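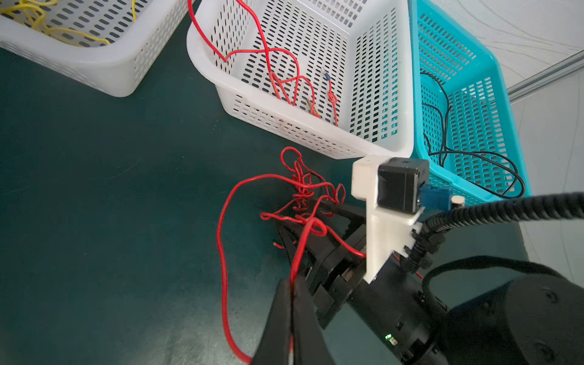 # Sorting leftover wire and cable

Most home workshops have a drawer where short lengths of wire go to knot themselves together. I had one for years. What finally fixed it was a few cheap plastic baskets with holes in the sides, one for each color of wire, standing next to each other on the bench.

## Pick the baskets first

Open baskets beat lidded boxes for this job. You can see what you have through the holes, dust falls through, and you will put a piece of wire away if there is no lid to take off. Get straight sides or nearly straight ones so the baskets can stand tight together. Two colors of basket help. I keep thin hookup wire in white and heavier cable in blue, and I can send anyone in the house to the right one.

Avoid wire mesh baskets. The cut ends catch in the mesh and scratch the insulation.

## Sort by color, then by thickness

Tip the whole drawer out on a clear table. Pull out anything black and heavy first, as it will be holding everything else down. Then go by color: red in one basket, yellow in another, black in a third. Leave the thickness until the colors are done.

- Throw out anything shorter than your hand unless you make a lot of jumpers.
- Throw out anything with cracked or sticky insulation.
- Cut off green or black copper until you reach bright strands.
- Mains cord with a damaged jacket goes in the scrap, not in a basket.

Check for loose terminals as you go. Crimp terminals left on a wire end will hook every other strand in the basket. If a terminal is good and you expect to use it, leave it on and fold a bit of paper tape over it. Otherwise snip it off.

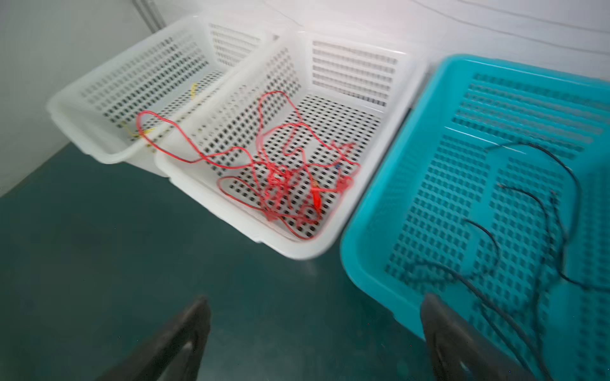
Thin wire is the worst for tangling, and pulling makes it worse. Lift the bundle, shake it gently, and work from the middle outward until an end comes free. Don't let strands hang over into the next basket, or the two colors will be one bundle again by the weekend.

Small knots can be picked open with a blunt darning needle. If a knot has pulled tight enough to mark the insulation, cut it out. You lose an inch or two of wire.

## Coiling

Thick cable wants to lie in wide curves, so let it. Coil it to the size of the basket and lay it flat on the floor of it. Winding it around your elbow puts a twist in every turn.

Thin wire over a yard long should be wound on a piece of card with a notch at each end. Shorter pieces can go in loose. Rekha Dixit uses clothespins for hers – wind the wire around the legs and clip the tail in the jaws – and that works well for fine gauges.

## Keeping it up

Empty each basket once a year. Mine get done in October, when it's too wet to work outside. If a basket won't hold everything, scrap the shortest pieces before you buy a second one.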